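Filed under: House, Laundry, Water

Hard water, stiff socks, and what I changed

I moved to Tindomthorpe in October and by the end of the winter most of my socks had gone stiff. They were clean in the sense that they didn't smell, but the fabric had a harsh feel, the cuffs had stopped recovering after being stretched, and the darker ones had a gray cast. The same socks had been fine for years at the old apartment with the same detergent. I kept a log for 39 loads to find out which part of the process was responsible. The log is not a controlled experiment. It is a notebook that hung from a nail next to the washer, and a few of the entries are illegible.

What hardness does in a wash

Hard water carries dissolved calcium and magnesium. Both cause trouble in laundry in two separate ways, and it helps to keep them apart.

The first is that they bind with surfactants. Traditional soap is the worst case: calcium and fatty acids combine into an insoluble scum that settles on the fabric and on the inside of the drum. Modern detergents mostly use surfactants that tolerate calcium better, but tolerate is a relative word. A portion of the dose still gets used up before it reaches any dirt. The wash is then underdosed even though the cap was filled to the line.

The second is that carbonate hardness leaves mineral deposits when the water is heated or evaporates. On a faucet this is the white crust. In a knit it's a fine residue between the yarns. Knitted fabric stretches because its loops can slide and change shape. Put grit and residue in the loops and they slide less. That is the stiffness, or at least it's the explanation that fits everything I saw.

Detergents include builders to deal with the minerals, which either hold on to the calcium ions or swap them for sodium. Powders usually carry more builder than liquids. I had been using a liquid.

Measuring the water

The utility publishes a hardness figure for the district, but my building is fed through an older line and Cleltine, the company that manages it, couldn't tell me whether a softener had ever been installed in the basement. I used test strips. The strips change color in bands, so the reading is coarse. Mine landed in the second-from-top band at the kitchen tap and in the same band at the laundry hookup, hot and cold. If there is a softener in the basement it isn't doing any work.

If you do this, let the tap run first and read the strip at the time printed on the package. Strips keep changing color as they dry, and a late reading comes out high. I got a frightening result on my first try for that reason.

Sorting

My old sorting method was light and dark. For the log I changed it to fiber content, on the theory that wool blends and cotton blends would respond differently and I would lose the signal if they were mixed. This turned out to be worth keeping for its own sake. Wool blends want a neutral detergent without protease, the enzyme that breaks down protein stains, because wool is a protein. Cotton doesn't care about protease and does better in a powder with a higher pH. Putting both in one load means choosing which one to treat badly.

Most socks sold as wool are blends. Read the paper band before throwing it out, since few socks carry a sewn-in label. I now pin the bands to a corkboard. Elastane content matters too. It is what pulls the cuff back, and it loses strength with heat and with chlorine bleach. No rinse procedure will bring it back after that.

I sort on a table. Sorting on the floor puts lint back on the damp stuff and it takes longer.

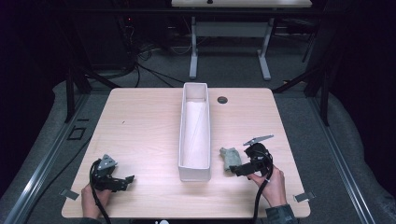
Dose

The dosing table on the back of the package is the part people skip, and I had skipped it. There are normally separate rows or columns for soft, medium and hard water. The line molded into the cap usually corresponds to a medium case. For my water the recommended dose was above the line.

I expected more detergent to mean more residue, and a lot of advice online says to cut the dose when clothes feel stiff. With soft water that advice is correct. With hard water it can go the wrong way, because the residue is mineral and the builder in the detergent is what keeps the mineral suspended until it drains. The log supports this weakly. Loads at the full hard-water dose came out softer than loads at the cap line, and loads under the cap line were the worst of the lot. I rated softness by hand on a coarse scale, and I knew which load was which while rating it, so apply whatever discount you like.

The powder I switched to for cotton is the store brand from Cârstea, the hardware place by the bus station. It is unscented and sold in a plain carton. It clumps if the carton is left open near the washer. For wool I use Flondora, a liquid, and accept that it has less builder.

Temperature

Cold washing saves energy and is easier on elastane. It also dissolves powder poorly. On cold cycles I found undissolved granules in the toes of socks that had gone in balled up. There are two fixes: turn the socks the right way out and flat before loading, or dissolve the powder in a jug of warm water first and pour it into the drum. I do the first one every time and the second when I remember.

Warm water dissolves powder well but starts precipitating carbonate as it gets hotter. The heating element is where this shows up. I pulled mine during the second month and it had a pale scale along most of its length, thickest at the bend. A citric acid cycle with an empty drum removed nearly all of it. Don't mix citric acid with bleach, and don't run it with clothes in.

Rinse

Emanuel Vasiliu, who wrote to me after my earlier post on radiator valves, suggested that rinsing was the real variable and that I should leave the dose alone. He had a point. My washer has an eco program that rinses very little, and I had been using it for everything.

I tried three rinse arrangements on cotton socks:

Eco rinse only. Poor. Foam visible in the door seal at the end.

Normal rinse. Acceptable at full dose.

Normal rinse plus one extra. Slightly softer than normal, and the difference was small enough that I don't trust it.

A further rinse in hard water adds more hard water. Past the point where the detergent is gone, you are leaving behind whatever minerals are in the last fill. A small amount of citric acid in the final rinse compartment deals with that. White vinegar does the same job and some manufacturers warn against it because of the rubber parts. I use citric acid, dissolved beforehand, and a small amount means less than a teaspoon.

Fabric softener is a different mechanism. It coats the fiber with a cationic surfactant, which feels soft and reduces absorbency. For socks the absorbency is the purpose, so I left it out.

Drying

Drying had a larger effect than I had allowed for. Cotton dried in still air goes stiff even when washed in soft water. The usual explanation is that the last of the water bound to the fiber surfaces holds neighboring fibers together as the rest leaves. Moving air or tumbling disturbs those contacts while they are forming. My drying rack was in a closed bathroom, so I was getting that effect on top of the mineral one and blaming all of it on the water.

Moving the rack to the hallway and pointing a fan at it made an obvious difference on the first load. Hang socks by the toe, so the clip marks end up where they don't matter and the cuff isn't stretched by the weight of a wet foot. Wool blends go flat on a towel. A bare wood surface is a bad choice for drying flat, as the underside stays damp and the finish can haze.

I give each sock one snap before hanging. It opens the loops and takes a second.

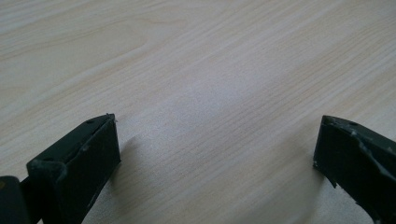

Recovering the stiff ones

By this point new residue had mostly stopped building up and I had a drawer of old stiff socks. Washing them normally improved them very slowly. A soak was faster.

1. Fill a basin with warm water, add citric acid and stir until no crystals are left at the bottom.

2. Submerge cotton and synthetic socks and leave them for 3 hours. Push them under occasionally, as the toes trap air.

3. Drain, rinse in plain water, then wash at the full hard-water dose with a normal rinse.

Hanane Abdel Rahman, my upstairs neighbor, does a soak with washing soda instead. Washing soda is alkaline and is better at lifting old detergent and body oils. Acid is better at dissolving carbonate. If a sock has both kinds of residue, do them on separate days with a rinse between, as combining them neutralizes both. Keep washing soda away from wool entirely.

After the soak the cotton socks were close to their original feel. The gray cast lifted only partly. The cuffs on the oldest pairs stayed slack, which I put down to dead elastane, and those went into the rag bag.

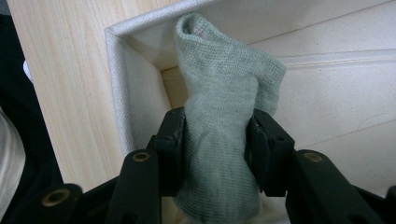

Current procedure

Cotton: powder at the hard-water dose, warm, normal rinse with citric acid, rack in the hallway with the fan on.

Wool blends: Flondora, cool, gentle cycle, flat on a towel.

Heating element: citric acid cycle every three months, or sooner if the water starts taking longer to heat.

The eco program still gets used for bed linen, where I can't detect any harm. I haven't priced a softener for the apartment. The plumbing under the sink doesn't leave room for one, and Cleltine has yet to answer my question about the basement. I have bought a second pack of strips and will test again in the fall in case the supply is seasonal.

Recent posts
Bleeding a radiator with a seized valve
Why the hallway fan hums
Test strips, part one: reading colors under LED light
Replacing a washer door seal
Notes on citric acid storage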